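Jalley Support
Ticket: Sitting timer shows less time than really passed
Status: Solved
Opened by: Mingxuan Guo
Product: Jalley 3, on a Karam tablet, with Drelent sync switched on

First message

Good morning. I use Jalley for a diary of felt time. I sit quietly, or read, or do the ironing, and at the end I write how long I believe it lasted before I look at the measured time. I have done this since August and it has taught me a lot about my own impatience. I am not a technical person, so please excuse me if I use the wrong words.

The problem is the measured time. Yesterday evening I started a sitting and stopped it when my mechanical kitchen timer rang and I had written down my guess. A stopwatch was also running. The stopwatch said 55 minutes and 34 seconds. Jalley said 2856 seconds, and when I changed the display to minutes it was 47 minutes and 36 seconds. So it lost 478 seconds.

My guess was 54 minutes. With the number from Jalley, I would believe that the hour felt long to me. With the stopwatch, it felt a little short. For your program this is a small mistake, but for my diary it is the opposite conclusion.

What I have tried already:
Restarted the tablet. No change.
Changed the display from seconds to minutes and back. The same number in both.
Tested with a short sitting of five minutes. It was correct to the second.
Compared the tablet clock with the station clock on my way to work. They agree.

Reply from support

Thank you for the clear report. Could you please check whether the order of your entries is also wrong, or only their length? Please also tell us how long your tablet waits before it goes to sleep, and whether the entry shows a small cloud sign from Drelent.

Second message from Mingxuan Guo

The order is correct in every entry I have looked at, and I have looked back to the first week. I think it is important to keep these two questions apart. I can know which thing comes after which and still not know how much lies between them. With drink cans on a pale wooden table it is the same: the silver Diet Coke is at the left end, the red Fanta comes next to the right and a little behind, and I can say this with full confidence without a ruler. My diary is now in this condition. The ironing comes after the reading, the reading comes after breakfast, but I can't trust the distances. 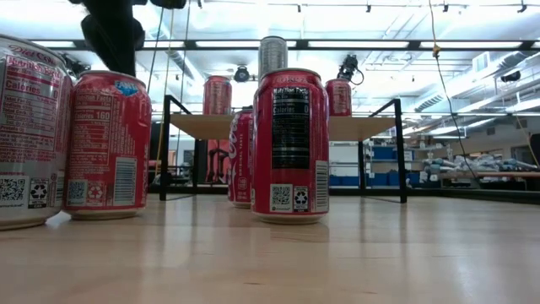 The tablet goes to sleep after 600 seconds if I do not touch it. I had not thought of this before, but it explains why my five-minute test was good. The cloud sign is there on all entries, also on the good ones.

I made more tests in the evening and wrote them down:

18:10 - Sleep set to "never", Drelent on. Sitting of twenty minutes. Correct.
18:45 - Sleep back to 600 seconds, Drelent on. Sitting of twenty minutes. Time missing.
19:20 - Sleep at 600 seconds, Drelent off. Sitting of twenty minutes. Correct.

So it seems to need both things together. I did not repeat the second test, as I had to cook, and I know that a single result is not a proof.

One more observation. The missing time is not the whole time of sleep. If the timer stopped completely when the screen went dark, my long sitting would show only ten minutes. Something wakes it up again, but too late.

Reply from support

Your tests are very helpful, thank you. We can repeat the fault here. When the tablet sleeps, Jalley should save the starting moment and work out the length at the end. With Drelent on, it adds up short pieces instead, one for each sync. If a sync is delayed, the piece between is lost. Please turn off "Sync during sitting" under Settings, Timer. You can leave Drelent on for everything else.

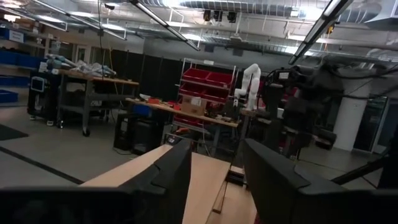
Third message from Mingxuan Guo

I found the setting and turned it off. Then I made a sitting of the same length as the first one, with the stopwatch next to me and the sleep at 600 seconds. Both numbers agree. I repeated it this morning before work with a shorter sitting and they agree again.

I have two questions remaining.

First, can the old entries be repaired? I would not like it if the program simply put in an average. It is better for me to have an empty place than a number that looks exact.

Second, a friend uses Wondness for the same kind of diary, and there the measured time is hidden until the guess is saved. In Jalley it appears for a moment at the top when I press Stop. I try to look away, but I am not always quick enough. Could this be an option?

Reply from support

The saved starting moments are still in your file, so entries made on the tablet can be calculated again from them. Go to Diary, Tools, "Recalculate lengths". Where the starting moment is missing, the length will be left blank and your guess will stay. Please make a copy of the diary first. We have passed on your request to hide the measured time, but we can't promise a date for it.

Fourth message from Mingxuan Guo

I made the copy and did the recalculation. The long sitting now shows 55 minutes and 34 seconds, the same as the stopwatch. Three entries from the first week are blank, and I accept this. My guesses were not changed - I compared them with my paper notebook.

I will keep "Sync during sitting" off until you write that it is repaired. You can close the ticket. Thank you for your patience with my long messages.

Ticket closed by support. Fix planned for the next update of Jalley 3.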